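Sorting help wanted – Tustport, January

Need 36 people to help sort mixed household odds and ends at the Levska stockroom. Tape, tape measures, soda cans, boxed stuff, all in together. 333 bins waiting, last year it was 158. Morning shift starts 7:30, paid, lunch included. 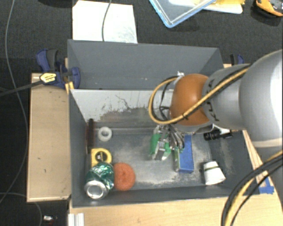 No experience neccessary. Cans go one way, tools another, boxes checked and shelved. Bring gloves if you have them – we run out of smalls. Closed shoes please. Some lifting but you can always ask for a hand.

To sign up ask for Nanami Fujimoto at the front desk, or leave your name and phone number below. Spots going fast so dont wait.

1752 views | Shares 36 | Comments 3

mapleleft: is there parking?

Dot R.: Did this last winter, good crew. Wear layers

kev_t: signed up, evenings too?

Recent
Driver needed, Arai route
Trirkotell front desk – part time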